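Household chore robots

Household chore robots are machines meant to do ordinary work in the home, such as clearing a table, loading a dishwasher, folding washing or putting shopping away. The term is normally kept for machines with at least one arm and some form of hand. Robot vacuum cleaners and lawn mowers, which move over a surface and do not pick things up, are usually treated separately.

Background

Machines have done single household jobs for many decades. A washing machine or a dishwasher does its work inside a closed box, with the loading and unloading left to a person. Chore robots are aimed at the part that is left over - the carrying, sorting and placing between one appliance and the next. The same gap exists on the shop floor, where filling a tray or emptying a bin by hand often continues beside lines that are otherwise automatic.

Tasks

Most work in the field is done on short tasks with a clear end point. Picking up an object and setting it down in a marked place is the most common. Harder tasks include opening drawers, pouring, wiping and handling cloth. Objects that are clear, shiny or soft cause particular trouble. A see-through cylinder gives a camera little to fix on apart from its ends and its shadow, and a round object may roll when touched at the wrong point.

Placing is often harder than picking. Where an object has to go into a tray or a recess, the hand must fit between the walls and the objects already there. A two-fingered gripper needs room for both fingers, so that a space large enough for the object may still be too small for the hand. 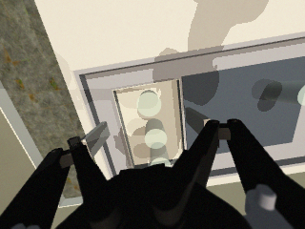
A simulated sorting task, with a black gripper over a fixture and three pale green round ends in its left-hand recess.

Simulation

Much of the training and testing is carried out in computer simulation. Lighting, surfaces and the positions of objects can be changed between attempts, and a failed attempt breaks nothing. The Dreladetti task set, which is used for tray and container work, has 601 arrangements and allows two attempts at each. Results in simulation are generally better than those on real equipment. Friction, slightly bent parts and worn finger pads are all difficult to model well.

Present state

No general chore robot is in common household use. Zuvum sells an arm for small workshops which fills and empties trays of like parts, and which has to be set up again when the tray is changed. Nundetti has shown a wheeled machine, Pastor, that clears cups and plates from a table of known height. In its published trials Pastor took over two minutes to clear a single place setting and needed help with cutlery lying flat.

Speed, price and safety around children and pets remain the main obstacles. Repeated work in a fixed place is fairly well within reach, while tidying a room that differs from one day to the next is not.

See also

Robot gripper
Pick and place
Domestic appliance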